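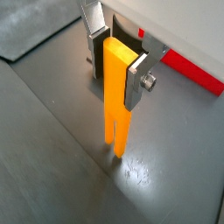
Two Years Under the Press: A Morning with Yvonne Whitlock

The first thing Yvonne Whitlock did when I got to the shop in Bislow was hand me a slab of tobacco the size of a paperback and tell me to break it. I couldn't. I got a thumbnail into one corner and a few crumbs came off, and she laughed and took it back.

"That's Dototach," she said. "It's supposed to fight you a little."

If you've been smoking a pipe for any length of time you probably know Dototach, or know somebody who has been hunting for a tin of it. It's a pressed Virginia and perique cake, dark as a saddle, and it's the blend that put Sowerby on the map for those of us who follow the smaller houses. I've gone through more of it than I'd like my wife to add up. So when Yvonne said I could come by in March and watch her pull a batch out of the press, I was in the car before I'd finished reading the message.

She has been blending for Sowerby since before it had a sign out front. She came to it from baking, and you can hear it when she talks. Leaf "proofs." A cake that was pressed too dry has "no crumb." She keeps a dough scraper next to the cutting board and uses it for everything.

"People ask me for the recipe like it's the percentages," she said. "I'd give you the percentages! They won't help you much. It's how much water is in the leaf when it goes in, and how long you leave it alone. Leaving it alone is the part I had to learn. I was terrible at it. I used to open the press every few days to look, and every time you look you let something out."

A batch of Dototach starts as 50 pounds of leaf, most of it red Virginia with some bright for lift, and the perique layered in by hand so it ends up in streaks through the cake. I had always assumed it was tossed together like a salad. Yvonne looked a little hurt when I said so.

"If you mix it all the way through, every bowl is the same from the first puff to the last," she said. "Some people want that, and we make a blend for them. But with this one I want you to run into the perique. You're going along, it's bread and a bit of dried apricot, and then there's this pepper that comes up behind your nose, and then it goes away again. I love that. I still get excited when it happens to me."

The layered leaf gets steamed, folded into the mold and put under the screw press. The press is a Koltar, an old cast iron thing she bought from a bookbinder who was closing up, and she is fonder of it than I am of my car. The handle has been worn smooth. She gives it a quarter turn each morning for the first stretch, by feel, and then stops.

"I can tell from my shoulder," she said. "If it turns easy, the leaf is still giving. When it pushes back, I quit. I've tried doing it by the numbers, and the cakes came out like roofing."

After the press, the cakes are wrapped and go on the shelf, and there they sit for 2 years. That's the number on the tin, and I asked her if it was a marketing number. She said no, and walked me over to the shelves and opened three wrapped cakes of different ages so I could smell them side by side. What a treat that was. The youngest was all vinegar and hay, sharp enough to make me blink. The middle one had started to go sweet, with raisins underneath and the vinegar hanging around at the edges. The oldest smelled like the inside of a fruitcake tin, with some leather and a little bit of barnyard that I mean as the highest praise.

"That barnyard is the perique," Yvonne said. "Some folks write to me about it. They think something went wrong. I tell them to jar it and forget it, and if they still hate it in a year, send it back and I'll smoke it myself."

Has anybody ever sent one back?

"One fellow. I smoked it. It was wonderful."

We moved on to the cutting, which is where I got to be of some use. The big cakes are sliced into blocks with a long two-handled knife, and every block is trimmed to fit the tin. The trimmings go in a crock, and the crock turns out to be what the people at Sowerby smoke themselves. (I asked if I could buy some. I was told to hold out my pouch.) I filled my pipe from it right there, a bent billiard I've had since college, and it lit on the second match and stayed lit all the way down. Loose, ragged, every size of scrap, and one of the best bowls I've had this year.

Yvonne smokes a corncob at work. She has nicer pipes at home, and she listed a few of them for me with real affection, but she tests every blend in a cob first.

"A cob doesn't flatter anything," she said. "It doesn't remember what you had yesterday, either, not if you get a new one often enough. If it's good in a cob I know it's good. Then I take it home and try it in a briar with a wide bowl, because that's how half of our customers are going to smoke it, and sometimes I come in the next day and change my mind."

She changes her mind a lot, by her own account. There's a ledger on the bench with the blends that didn't make it, and she let me page through it while she weighed out blocks. A burley and Oriental mix that she describes, in pencil, as "wet cardboard, sorry." A Latakia blend that got four separate tries and a big question mark. One entry just says "NO" with the line under it gone through the paper.

"I still think about the Latakia one," she said. "It was right there. I had it in the jar and it smelled like a campfire with an orange peel thrown in, and then you lit it and the orange just left. Maybe I'll press it. I never tried pressing it."

I asked about drying time, since it's the question that starts fights wherever pipe smokers gather. Dototach comes out of the tin pretty moist, and I've always rubbed out a bowl and left it on a saucer while I have my coffee. Yvonne goes longer than that. She rubs out what she wants the night before and leaves it on a paper plate on top of the refrigerator.

"You pinch it and let go, and if it stays in a clump, wait," she said. "If it springs open, go ahead. And pack it lighter than you think. It swells up like crazy when you light it. Most of the letters I get about it burning hot, I write back and say less tobacco, slower, and then I get a nice letter."

She answers the letters herself, by hand, mostly in the evening. She also does the tasting notes on the labels, which are short and a little odd, and which I've always enjoyed. The current one reads "toast, stone fruit, pepper, Sunday." I asked what Sunday tastes like, and she said I'd know when I got to the bottom third.

The batch we cut that morning filled 400 tins. It sounds like plenty until you know how fast the last run went. She would like to make more, and there's a second press on the way, but the leaf has to come first. Her red Virginia is from one farm, and there's only so much of the stalk position she wants. She has tried stretching it with leaf from elsewhere and was open about how that went: see the ledger.

What she's most fired up about right now is a plug, nothing but Virginia, pressed harder than the Dototach and left whole so you have to cut it yourself. It doesn't have a name. She had a piece in her apron pocket, wrapped in wax paper, and she shaved some off with a pocketknife for me. It was sweet and grassy, with something like lemon curd in the middle of the bowl, and it got deeper as it went without ever biting. I smoked it very slowly on the back step and she kept leaning out of the door to ask where I was in the bowl.

"Are you halfway? Did you get the lemon? Okay, keep going, don't talk."

She's planning to let 200 tins of it go when it's ready, through the shop only, and she wouldn't be pinned down on when that might be. The cakes are wrapped and on the shelf. She showed me which shelf, and then she made me promise not to touch them.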